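# How to run a hand-held gripper demo at an open day

Lurkard opened its upper floor to visitors on February 20, 2024, and these steps come from that visit. They should work for any group showing how people record tasks for a robot arm.

1. Pick one appliance with a door or a knob. Kendel, our small-task set, has 10 kitchen jobs. Choose one for the day and leave the rest.
2. Put the appliance on a table at waist height, with space on both sides.
3. Check the square marker on each gripper. Wipe it and press the corners flat.
4. Run any cables along the wall, or tape them down.
5. Let the visitor hold the gripper with the power off first. Most people squeeze too hard.

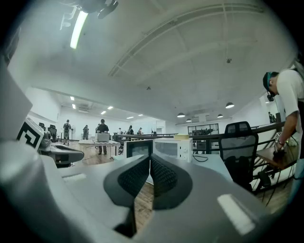
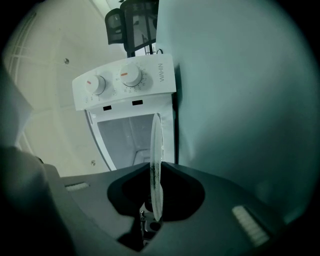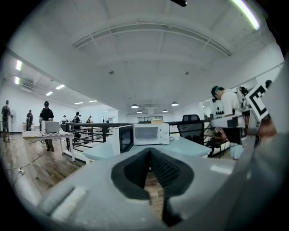 6. Start recording and do the job slowly – open, pause, close. Keep your elbows in.
7. Stop after each try and give it a number in the Makis log. We allow 1000 entries per log, then start a new one.
8. Swap people every 200 seconds. A longer turn makes for a long queue.

If a marker drops out on the replay, turn the gripper a little towards the room lights and try again. Spare finger pads are kept in the Wanigasekara drawer, second from the top. Please write down any you take.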